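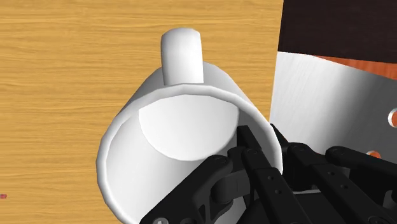
The coordinator of the Irkine family shelter has been asked about the new reading corner so often that she now answers before the question is finished. "Yes, we have books. No, it didn't fix anything," she says.

The shelter takes in families for up to 85 nights. In February it received more than 300 children's books from Malia, a charity that wants every shelter in the county to have a library. Malia's leaflet says that reading together "restores the home." The coordinator keeps a copy in her desk drawer and reads the line out in a flat voice.

"Restores it how? They get a key from the housing office or they don't."

I ask whether the children like the books. She says some do. The picture books get used hard, and the chapter books mostly stay on the shelf, partly because a family may leave halfway through one. Staff tell parents to take the book along. Malia's agreement asks for the books to be returned and logged, and she has stopped filling in the log.

"I told them that on the phone. There was a long silence and then they asked if I could send a quote from a parent."

Did she send one?

"I asked two mothers. One said she'd rather have a second dryer. I sent that."

It did not appear in the newsletter.

She is easier on the Vivik program, which pays two retired teachers to come in on Sunday afternoons and help with homework. The grant runs out this summer. Vivik has told her it hopes to renew, a word she has heard from funders before. "Hope is what they say when the meeting hasn't gone well," she says. Still, the teachers show up, and they know which school each child goes to and what is due on Monday.

What would she do with the money spent on the library launch, which had a banner and a hired sound system? She thinks for a while. Bus passes, she says, so children moved across town could stay at Gunawan Elementary until the end of the year. She has asked for those three times.

Malia told me by email that transportation "falls outside our current focus" and that it is proud of the Irkine library. I read her the reply over the phone.

"Well, it's a nice shelf," she said, and had to go, as a family was waiting at the front desk.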